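Shoelace

A shoelace is a cord or narrow band used to draw together the two sides of a shoe or boot and hold it on the foot. A pair consists of one lace for each shoe.

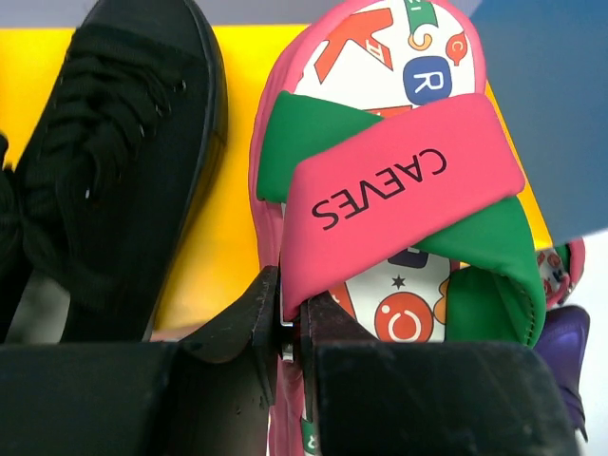 Black canvas sneaker with crisscrossed laces and metal eyelets

Construction

Most modern laces are braided or woven from cotton, polyester, nylon, or a blend of these. Flat laces spread pressure over a wider area of the tongue and are common on casual and athletic footwear. Round laces are usually braided over a core of loose yarn and are used on dress shoes and work boots. Waxed cotton laces are stiffer and hold a knot better than plain cotton, but they pick up dirt at the points where the wax wears off.

The stiff tip at each end is called an aglet. It keeps the braid from fraying and allows the lace to be pushed through an eyelet. Most aglets are made from clear plastic film, which is wrapped around the lace and bonded with heat or solvent. Metal aglets are crimped in place.

Eyelets

An eyelet is a hole in the upper, often reinforced with a metal or plastic ring. Plain punched holes are found on some leather shoes, where the material is thick enough to resist tearing. Boots may have hooks in place of the upper eyelets — these shorten the time needed to lace and unlace. Webbing loops produce less wear on the lace than metal hardware, though they bind more when the lace is tightened.

Lacing patterns

In crisscross lacing, the ends are crossed between each pair of eyelets. Tension is shared between both sides, and the pattern adjusts easily. Straight lacing shows parallel bars across the opening and is common on closed-front dress shoes. Ladder lacing, used on tall boots, passes each end under a vertical section and holds tension well but is slow to loosen.

Length

The required length depends on the number of eyelet pairs, the distance between rows, and the pattern. A lace that is too long leaves large loops that can catch underfoot. High boots with 13 pairs of eyelets may take laces 200 centimeters long.

Knots

The standard shoelace knot is a doubly slipped reef knot. If the starting knot and the bow are tied in the same direction, the result is a slipped granny knot, which tends to sit along the length of the shoe and loosens sooner. Repeated impact and the swinging of the free ends both contribute to loosening during walking.

See also

Aglet
Bootlace
Eyelet
Reef knot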